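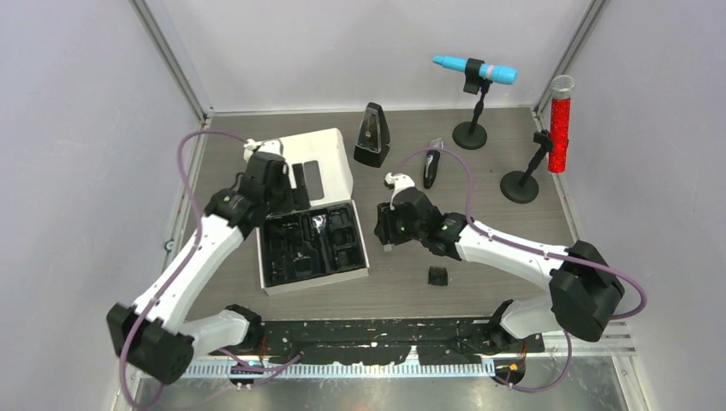
Ljubica Mladenović wrote to ask whether the lid of the Cliler 2 stays up by itself while the box is being filled, or whether a second hand is needed.

It stays up. The hinge has a stop slightly past vertical, and the lid remains in that position until it is pushed forward. On a sloping surface, place the box with the hinge on the uphill side.

Cliler 2 presentation box
Manufacturer: Gunis
Item group: Hinged boxes with molded insert
Outer color: white
Insert color: black

Description

The Cliler 2 is a one-piece box with an attached lid, intended for a handheld device supplied with its accessories. The lower part takes a molded insert divided into compartments of different shapes. The inner face of the lid has two rectangular cut-outs. Both are open to the person packing and remain accessible until the lid is closed.

Small metal parts go in the upper central compartments, where the walls are closest together. Parts with a polished finish should be packed last, after the heavier items are seated.

Specifications

Weight, empty, with insert: 408 g
Rated stacking load, closed: 2 boxes of equal filled weight
Maximum filled weight: 1,628 g
Lid: hinged at the rear edge, full width
Closure: friction fit at the front edge
Insert: removable, one piece
Storage: dry, out of direct sunlight

The maximum filled weight includes the box. A set that exceeds it should be moved to the Marnel, which uses the same lid profile with a deeper lower part. Inserts are not interchangeable between the two.

Packing sequence

Set the box on a flat surface with the front edge toward the packer. Open the lid to the stop. Check that the insert sits level; a raised corner will keep the lid from closing flush.

Place the device first, then cables, then small parts. Cables are coiled before insertion and should not cross a compartment wall. Flat items go into the lid cut-outs. Lower the lid with both hands at the outer corners and press along the front edge from left to right.

If the lid springs back, reopen it and look for an item standing above the insert wall. Do not tape the lid down. Tape lifts the surface when removed, and returned boxes with surface damage are not accepted.

Removing the insert

Lift at the rear edge, close to the hinge, and pull straight up. The insert goes back in one orientation only. It can be wiped with a damp cloth and must be dry before it is put back.

Custom layouts

Compartment layouts are drawn from a sample set sent to Gunis. Send every item that will be packed, including the ones that go in the lid. The minimum order for a custom layout is 1,107 boxes. Layouts remain on file and can be reordered under the same number.

Related items

Marnel, deeper lower part, same lid profile
Vi, outer sleeve for the Cliler 2, white, open at one end
Replacement insert, standard layout

The Vi sleeve adds to the stacked height. Boxes with and without sleeves should not be mixed in one shipping carton.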